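Ollach notebook, Tuesday
Bench: Carhuamaca room, two-arm setup
Entry by Muthu Nair

Right hand fails to open on release

Cube and tray task again. The right hand picks up the cube, carries it over the tray, sets it down, lets go. The left hand stays parked beside the tray and only holds position. We did 18 runs before I stopped the session. On three of them the right hand did not open when the release command went out. No error came up on the operator screen on any of the three.

On the first one I assumed I had sent the command early and just sent it again, and the hand opened. I should have written it down then and didn't. The second time I checked the log while the hand was still closed. Release had been received and acknowledged, and the finger targets had moved to open. The finger positions had not changed. The fingers and the thumb all reported "in position", which was wrong.
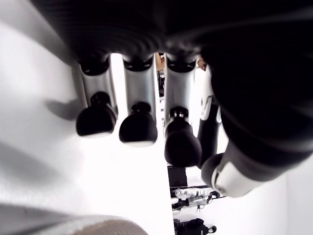
Fingers and thumb from underneath.

The third one was the bad one. The hand stayed closed for 43 seconds with the motors pushing the whole time. Joonas Suominen reached in to take the cube out and I told him to leave it. The status light on the controller was green, and he had taken that to mean idle. It means no fault has been reported. I pressed the stop and the arms braked as they should, but the hand kept its grip. Thumb motor temperature read 71 C when I pulled the hand supply. After that the fingers could be moved by hand and the cube came free.

So there are two problems and I want to keep them apart:

1. The hand sometimes ignores an open command and reports that it has obeyed.
2. The stop does not take power off the hand.

The second one matters more. We had all been working as if the stop covered everything from the shoulder down. It is wired to the arm drives. The hand is on its own supply, and the Truseso hand controller treats loss of the arm signal as "hold last command". For carrying things that is a sensible setting. For somebody with a finger between the cube and the thumb it is not.

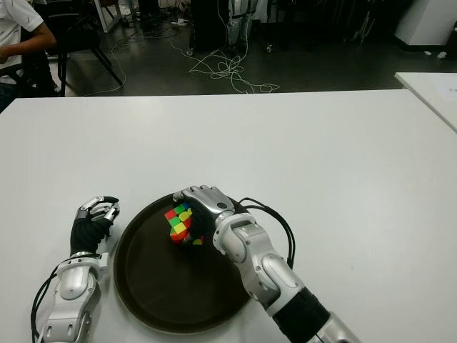 Ailsa Chisholm disagrees about the hold setting. She says a hand that goes limp on every stop will drop whatever it has, and on the next task that will be something heavier than a cube. She would keep the hold but cap the current, and put a separate button for the hand where the person at the bench can reach it. She also wants it noted that she asked about this in December and was told the stop was common to both.

I have no quarrel with any of that. The December answer probably came from me, reading the old drawing. The old drawing shows one supply. It was split when the new hands went on and the drawing was never changed.

Back to the first problem. What I checked, in the order I did it:

Cable at the right wrist. Reseated the connector, moved the loop by hand through its full swing with the log running. No dropouts.

Command timing. Same gap between place and release on good and bad runs.

Where the hand was when it stuck. All three failures came with the wrist rolled well over and the cube held by a corner. I had been varying the grasp between runs, so this may be the thing to look at.

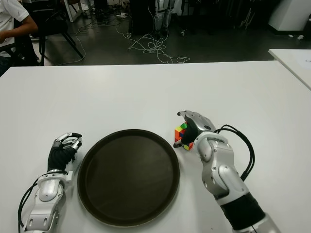
I tried to bring the fault back on purpose, hand supply current limited to the lowest setting and everyone behind the tape. With a flat grip on two opposite faces it released every time. With a corner grip and a layer of the cube partly turned, it stuck on the second try. My guess is that the fingertip wedges in the step between the layers, the thumb pushes against it, and the opening move starts with the thumb going slightly inward to unload the joint. If it can't go inward it never gets to the outward part. That would explain the fingers, as the controller waits for the thumb before it moves them. It does not explain "in position".

Uliana Horobets found a line in the Plandden manual saying the position flag is set from the target when the motor is current limited. If that is right, the flag is useless to us in exactly the case where we need it. I have written to them to ask. No answer yet. 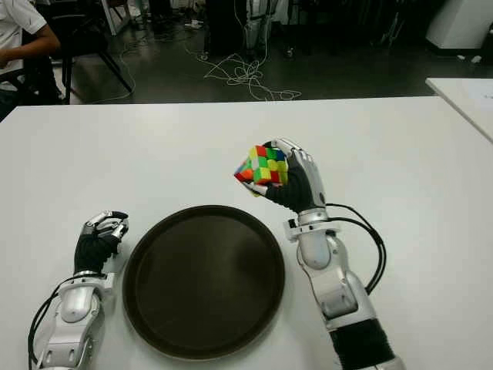
Before the next session

No hands inside the tape while the hand supply is on, whatever the lights show. This goes on the bench sheet tonight.

Hand supply switch moved to the operator side. Gillespie Sutherland has the parts and will wire it in series with a proper button. Until that is in, the right hand stays unpowered.

Current cap on the thumb. Ailsa to pick the value. I would start low and find out what it drops.

Release check in our own code: compare measured finger position with target, ignore the flag, and stop the run if they disagree. Uliana has a draft.

Correct the power drawing. Mine.

Check the left hand for the same behavior. It has not been made to grip anything in this test, so it having no failures tells us nothing.

Log from the third failure is saved in the Ollach folder under "stuck thumb". The first one was overwritten when I restarted the recorder.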